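**Wrist camera cable keeps working loose on the laundry cell**

**skilano_mirsad**
Third time since October! The left wrist view drops out when the arm reaches low, then comes straight back. I've reseated the plug and added a tie. The laundry cell is my favourite thing we've ever built, so I'd love to get this right. Any ideas?

**pfister_m**
Too much tie, I'd bet. Ours at Strebel did the same until I left a proper loop, about 6 cm, behind the last joint. Lovely and steady ever since!

**Gisler_A**
Disagree, sorry. A loop down there will catch on the basket handles. Swap the cable. We change ours every 800 cycles whether it looks tired or not.

**pfister_m**
800? That's a perfectly good cable in the bin!

**Gisler_A**
Cheaper than a lost afternoon :)

**skilano_mirsad**
Brilliant, both of you. Ours is on 124 cycles, so I'll try the loop first. Washer, basket and grippers, from the wrists and from the head:
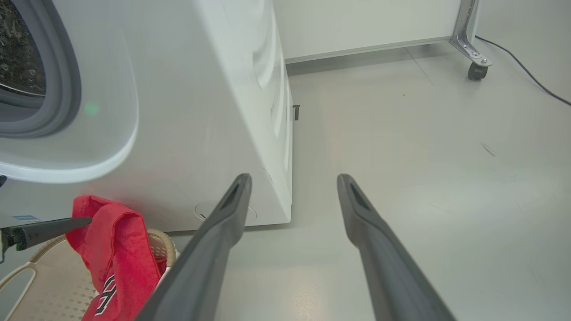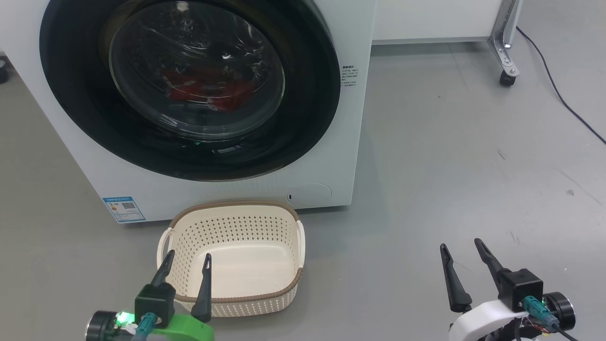
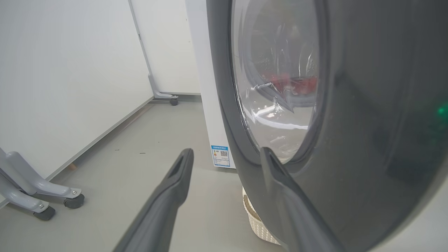 I'll run it low and slow with the loop in, watching the handles as Gisler says, and if it drops again the cable gets changed. Does anyone re-zero the wrist after touching the ties?

**haslinger**
Always. Takes three minutes, do it with the fingers open.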